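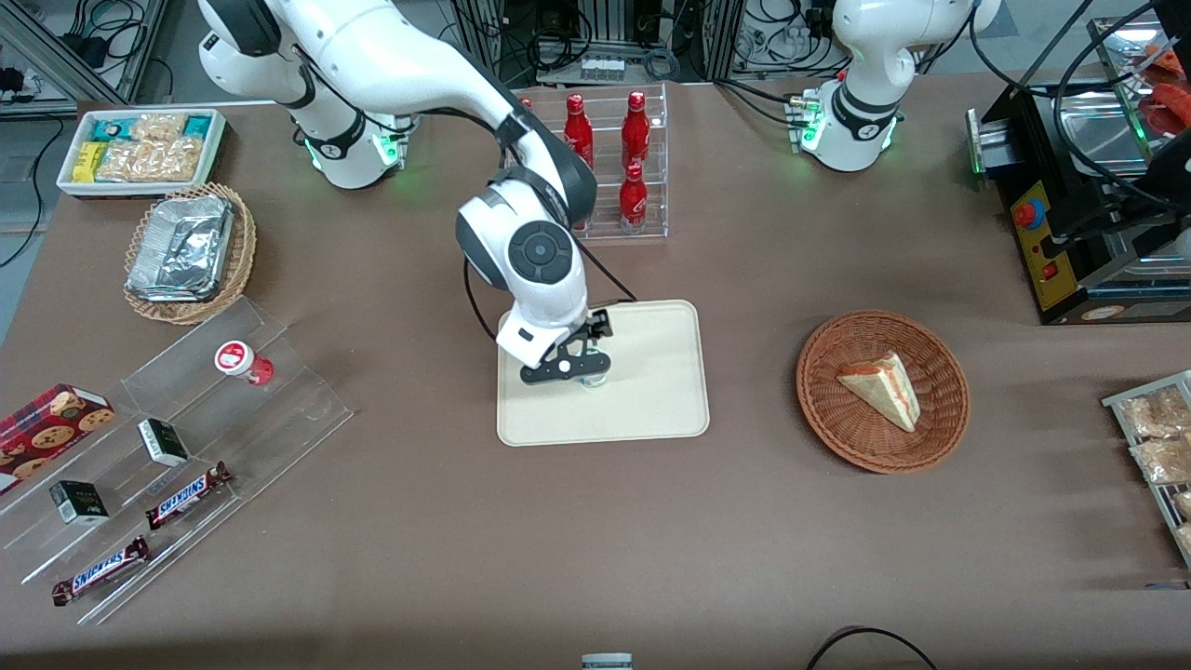 A two-armed Irkunard station with its right gripper lowered to a serving tray, among packaged snacks and bottles.

The Irkunard is a two-armed robotic serving station for small food counters, sold as a kit by the automation firm Bellberg. It is intended for hotel lobbies, staff canteens and convenience shops, where it takes packaged goods from a display and sets them on a tray for the customer. The current version was released in September and replaced a single-arm model of the same name.

Design
The station consists of two white-and-black arms, a control cabinet and a set of table fittings. Each arm ends in a two-fingered gripper, and a ring near the base shows a green light as a status signal. The arms can be run together or singly; in the standard program one arm serves while the other waits in a raised position. The maker gives the weight of the kit, without the table, as 132 kilograms.

The gripper is meant for light goods such as small tubs, bottles and wrapped bars. Open foods, among them cake slices, may be shown on the same counter, but the basic package does not include the tongs needed to serve them.

Setup and service
Bellberg offers the kit with or without installation. Buyers place their own racks and baskets on the table, after which a technician records the position of each product. The service plan, handled by the Gunbridge office, covers two visits a year and the replacement of finger pads. Changes to the product range can be entered by the operator - a point on which the earlier model had been criticized.

Reception
In a review dated December 15, 2025, Rongrong Li and Gemechu Ambaye reported on a trial at a staff canteen in Tan. The station completed 2854 orders over 90 days, with an average time of about 9 seconds per item. The reviewers praised its handling of small containers but considered the setup instructions too brief. Shaohua Qin, who managed the canteen during the trial, later ordered a second kit with the optional tongs.

See also
Service robot
Vending machine
Food service automation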